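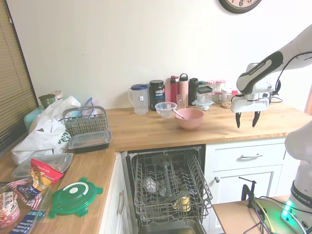
Kitchen bench and shared items - walk-through checklist
Site: Garkumow, ground floor
Checked by: Noeline Paewai
Copy to: Ruoxi Fu, Solveig Torvik
Started 9.40 am

Key: OK / Fix / Ask. Comments are mine. The form says comments are optional but a row of ticks has never told me much.

1. Worktop surface
Sound, clean, no splits - OK
Butcher block, and people keep telling me it looks after itself. I doubt it. The sheet from Cevport says oil it twice a year and I can find one entry in the log. Solveig, please show me the second or book it in for December.

2. Worktop clear enough to use
Fix
Left-hand end has a white plastic shopping bag with green lettering spread over it. Whoever unpacks should finish unpacking. I was told at the last walk-through that bags would go in the drawer "from now on". I wrote that down at the time and put a question mark next to it.

3. Dishwasher parts in the dishwasher
Fix
The grey wire cutlery basket is on the worktop next to the bag. It does no good there. If it doesn't sit properly in the rack, say so and we'll order one that does.

4. Food containers closed and labelled
Ask
Black container with the clear lid, left end: whose, and from when? The small clear one with the black lid at the back: same questions. The labelling pens cost us four pounds and I have yet to see a label.

5. Drinks bottles
Ask
Red, pale pink and black, all along the back. The rule is that bottles go home at night. Sihan Yan says they do. I will come by at 6 pm one evening and find out. The pitcher with the blue lid is shared and can stay, provided someone is washing the lid as well as the jug.

6. Supplements and powders
Fix
The Vega Sport tub should be in a named cupboard and not out with the shared things. I don't care how good it is for you. Somebody with an allergy has to be able to trust that what's on the worktop is for everyone.

7. Dry goods in sealed jars
OK, with a doubt
Jars with the red-and-white checked lids: fine as storage, and better than open packets. My doubt is the dates. A jar of brown grain with no date is a jar of brown grain of any age. Yutong Ding has offered to do a date round. Accepted, and I'd like it done before the next check.

8. Canisters, back left corner
Ask
Dark green, tan and light teal. The stock list has them as tea, coffee and sugar, in no stated order. Either the list gets colours added or the canisters get names.

9. Bowls and cutlery put away after use
Fix
Two bowls near the front, one clear, one salmon pink with a spoon left in it. A leaning spoon handle gets caught by a sleeve and then we're sweeping. Same for the drinking glass: into a cupboard, please, away from the bottles.

10. Cables by the worktop, right-hand side
Fix
Black and yellow, in a tangle across the low wooden platform. Tie them up and keep them off any part of the floor people walk on. "We all know they're there" is not a control measure. Visitors don't know.

11. Window blinds
Cords out of reach - Ask
Nobody could tell me whether the tan ones came with a cord cleat. Ruoxi to look at the Sasis paperwork.

12. Wall clock
Fixing secure - Ask
Please have someone on the proper steps give it a tug. I'm not signing for a screw I haven't seen.

13. Rated load of the wall shelf in the store next door
Ask
The old form says 1000. A thousand what? Gu fitted it, so Gu can tell us, in writing.

Result: not passed. Items 2, 3, 6, 9 and 10 to be put right first, the rest answered by email. I've been told most of this is "a five-minute job", in which case I look forward to seeing it done.

N. Paewai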